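Sultura: nombres de muebles de casa en español

LÉEME del conjunto de datos

Gracias por llegar hasta aquí. Sultura empezó como una libreta de cocina en la que íbamos apuntando cómo llamaba cada cual a las mismas cosas, y con el tiempo la libreta se llenó, pasó a una hoja de cálculo, la hoja de cálculo se rompió un par de veces (perdimos casi toda la letra H, que por suerte era corta) y acabó siendo este conjunto de datos, que compartimos con muchísimo gusto.

Qué contiene

El conjunto reúne 2000 fichas de palabras y expresiones con que se nombran muebles domésticos y sus partes: tiradores, patas, molduras, cajones, lunas, entrepaños, y todo ese pequeño mundo de piezas que en una casa tienen nombre y en la casa de al lado tienen otro. Las fichas vienen de 51 localidades. De ellas, 300 llevan además una grabación de voz breve, con la palabra dicha primero sola y luego dentro de una frase.

Nos interesaba sobre todo la palabra que se usa sin pensar, la que sale cuando alguien grita desde otra habitación que las tijeras están en el... y ahí viene lo bueno: cajón, gaveta, naveta, cajoncillo. Las palabras de catálogo también están, pero van marcadas aparte en el campo registro, porque mezclarlas con las de andar por casa nos estropeaba cualquier recuento.

Ficheros

fichas.csv es el fichero principal, una fila por ficha, codificado en UTF-8 y separado por punto y coma.
localidades.csv trae el código de cada localidad, la provincia o departamento y el país.
voces/ guarda las grabaciones en WAV, con el identificador de la ficha como nombre.
notas.txt recoge nuestras dudas, sin ordenar. Da un poco de vergüenza, pero hay quien nos ha dicho que es lo que más le sirve.

Campos de fichas.csv

id: identificador de la ficha. No se reutiliza aunque la ficha se borre.
forma: la palabra tal como se dijo, con su ortografía normalizada.
forma_oida: una transcripción más pegada al oído, solo cuando se aparta de la anterior.
pieza: a qué se refiere, con un vocabulario cerrado de 54 piezas.
mueble: el mueble al que pertenece la pieza, si lo tiene.
registro: casa, taller o tienda.
localidad: código de localidades.csv.
generacion: mayor, media o joven, según se definió la propia persona. No pedimos la edad.
comentario: texto libre. Puede estar vacío y muchas veces lo está.

Cómo se recogió

Con paciencia y bastante café. Las entrevistas se hicieron casi todas en casa de las personas entrevistadas, señalando el mueble de verdad, que es como salen las palabras buenas. Al principio llevábamos láminas dibujadas y el resultado era un desastre: la gente miraba el dibujo, se ponía formal y contestaba como si la estuviera examinando una maestra. En cuanto dejamos las láminas en la bolsa y preguntamos «¿y esto?» con el dedo puesto en la madera, cambió todo.

La parte de taller se hizo en Alhassan, una ebanistería donde nos aguantaron varias tardes de enero y nos corrigieron, con mucho cariño, la diferencia entre copete y cornisa. La parte de tienda procede de etiquetas y folletos de Muebles Selness, que nos dio permiso para copiar las denominaciones, aunque no los textos comerciales ni los precios. Para pasar las notas a fichas usamos Cavon, un programita nuestro que solo hace eso y que lo hace despacio.

Cada ficha la revisaron dos personas. Cuando no se pusieron de acuerdo, la ficha se quedó con la forma oída y con la discrepancia escrita en el comentario, que nos parece más útil para quien venga detrás que una decisión tomada por cansancio.

Limitaciones conocidas

Hay mucho dormitorio y poca cocina. Lo sabemos y nos pesa. Las cómodas, los armarios roperos y los tocadores se llevan una parte enorme de las fichas, mientras que las alacenas apenas asoman. También faltan voces jóvenes, y las localidades de costa están mejor cubiertas que las de interior.

El campo mueble tiene un problema que arrastramos desde la primera versión: la frontera entre tocador, coqueta y peinadora. Para unas familias son tres muebles, para otras es el mismo con tres nombres, y hay una casa en la que coqueta era el taburete. Ahora mismo seguimos lo que dijo cada persona, sin unificar. Quien necesite una categoría única puede agrupar por el campo pieza, que ahí sí fuimos estrictos: el cajoncito del centro es siempre cajon_central, tenga el mueble el nombre que tenga, y la talla que corre por el canto del tablero es siempre talla_canto, ya la llamen greca, rizo, hojarasca o puntilla.

El tirador redondo se codifica como pomo. En las fichas aparece también como bolita, perilla, botón y, una sola vez, chupete. 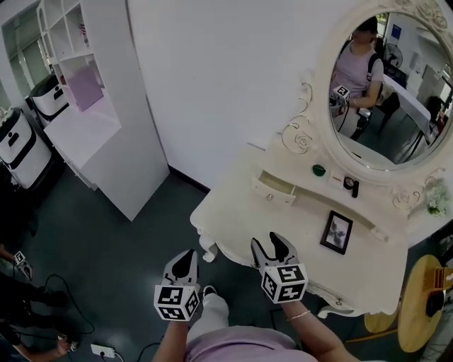
En mi casa la coqueta era la que tenía espejo fijo y el tocador el que no tenía ninguno, escribe una lectora desde el buzón de sugerencias, y añade que a la talla del borde su abuela le decía «el encaje» y que no la ha encontrado en el fichero por más que la ha buscado. Tiene razón, no estaba. Hemos apuntado encaje para la próxima versión, con su comentario completo, y queda pendiente preguntarle si al cajoncito le daban también un nombre particular.

Uso y licencia

Se puede copiar, modificar y redistribuir todo lo que hay en los ficheros CSV, citando Sultura y la versión empleada. Las grabaciones van con una condición más: pedimos que no se usen para imitar la voz de quienes las prestaron. Son vecinas, tíos, gente que nos sacó rosquillas, y les dimos nuestra palabra.

Si el conjunto acaba en un trabajo de clase, en un diccionario de pueblo o en un cartel para una tienda de restauración, nos hará mucha ilusión saberlo.

Cómo contribuir

Basta con mandar la palabra, la pieza y la localidad por el buzón de sugerencias del proyecto. No hace falta rellenar todos los campos ni saber de lingüística ni de carpintería. Si hay duda sobre la pieza, se puede describir con las palabras que salgan y ya la buscaremos. Las alacenas tienen preferencia, y los aparadores con vitrina también.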